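Starnirlow Home Arm: Frequently Asked Questions
Last updated February 2018

What is Starnirlow, anyway?
It's a kitchen helper arm I'm building at the Chiu shared workshop, a couple of evenings a week, with a lot of help from whoever happens to be at the next bench. The long-term hope is an arm that can clear a counter after dinner. The short-term hope is a fork put away without drama!

Do you have a real arm yet, or is it all simulation?
Both, sort of. The shoulder and elbow are bolted together and move nicely, but the wrist is still in pieces in a drawer, so for now nearly all the grasping work happens in a simulated kitchen. I was snobby about simulation when I started in July and I take it all back. You can drop a virtual plate as often as you like and the neighbors never hear it.

What software do you run?
The motion planner is Flalen, and the kitchens are built in a scene tool called Fulen. Both have their rough spots (Fulen loves to forget where you saved your textures), but they talk to each other well enough once you match the units. Please check your units. I lost a whole weekend to centimeters.

How many practice runs does it take?
The current batch is 3000 runs, and 2469 of those ended with the object where it was supposed to go. I'm pretty happy with that, though long thin things like table knives still give me trouble, and so does anything half tucked under something else.

Why such busy countertops?
Plain ones were too easy. Once I switched to heavily veined stone, the vision side started seeing edges everywhere, and I'd much rather fix that now than in my own kitchen.

Can I build one too?
Please do! Set aside 40 hours for the first joint if you're new to this, and be kind to yourself about it. The parts list is on the downloads page, and I answer mail as fast as I can, usually within 5 days.

Can I see what the arm sees?
Sure, there's one view from the marble kitchen at the bottom of this page.

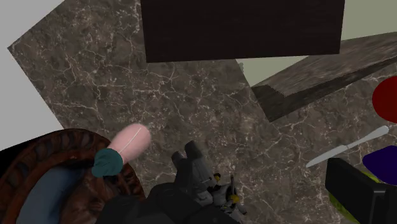 Simulated kitchen, with the gripper at bottom center and the basket at left.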